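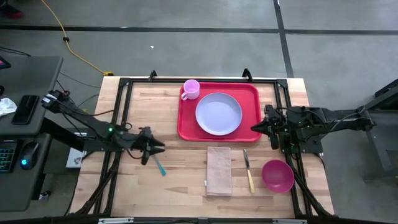 図1 赤いトレイ、薄紫の皿、ピンクのカップ、たたんだナプキン、ナイフ、ボウル

印刷する | このページをメールで送る

Liltura 食卓セット データカード

概要
Lilturaは、一人分の食卓を整える作業を集めた画像集です。収録数は318件、うち34件を確認用に分けてあります。まとめ役はJoar Lindholm、品目表の管理はBritt-Marie Tveitです。

使う物
- トレイ:赤、長方形、角丸、縁が高い
- 皿:薄紫、丸形、縁は浅い
- カップ:ピンクのプラスチック製、小、取っ手付き
- ボウル:マゼンタのプラスチック製、深め
- ナプキン:黄褐色の布、小さな白いタグ付き
- ナイフ:刃は銀色の金属、柄は淡い黄色
- 柄が青緑のカトラリー

天板は明るい色の木の寄せ木です。木目の筋が横に走っているので、位置合わせの目安に使えます。

配置の決まり
完成形では皿をトレイの中央に置き、カップは左上に寄せます。ナプキンは縦向きで、タグの面を下にします。ナイフは刃先を奥へ向けてください。開始時の並びは毎回変えてあり、図1のように皿が中央からずれているもの、タグが見えているものも含みます。

ラベル
品目名、色、トレイの内外の三項目です。ボウルとカップは色が近く、初版では30件で取り違えがありました。Genivaldo Paivaが見直し、現行版で修正済みです。

既知の問題
- ナプキンの折り目のそろい方にばらつきがある
- 柄だけが写るカトラリーは種類を「不明」とした
- 旧版の品目表には354行あり、現行版と番号が一致しない

問い合わせ
Wakesbridge 食卓セット係 Idun Engebretsen
誤記の連絡には画像番号を添えてください。次の更新は12月の予定です。

当サイトではCookieを使用しています。[同意する] [設定を変更]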